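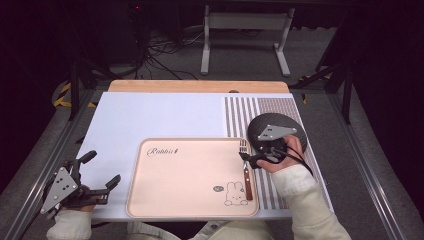 2 min read

Planning a data collection station: what to budget for
Course notes, Yoga Lau

These notes go with the costing exercise. Assume one table, one operator and a pair of hand-held grippers. The aim is a purchase list that somebody else could order from without ringing you up.

Start with the task. A table-setting task needs a tray, a fork and a placemat, and these are the cheapest lines in the plan. Buy spares in the same order. Printed trays go out of stock, and a replacement with another pattern will upset your comparison with earlier sessions.

Next, the grippers. You need 2, one for each hand. Ask the supplier what the price covers — mounting plates, cables and finger pads are often listed separately. In the exercise, Wateck quotes for complete units and Plonora quotes for parts, so put both on the same footing before you compare them. 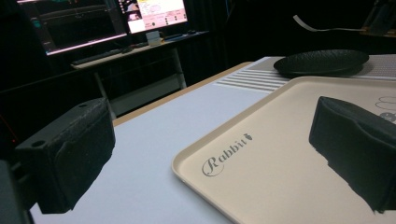

Finger pads belong under running costs. Enter them as a yearly line and do not bury them in the purchase price. For the exercise, use 132 pounds a year for pads and 399 pounds for the table and rails together. Delivery from Oei takes 7 weeks, so an order meant for use in March has to be placed in January.

Leave room for the things around the table: a desk, monitors, floor tape, cable covers. Past groups have left these out and then gone over budget.

Hand in one sheet, with one-off and yearly costs in separate columns. Prices should be shown before VAT.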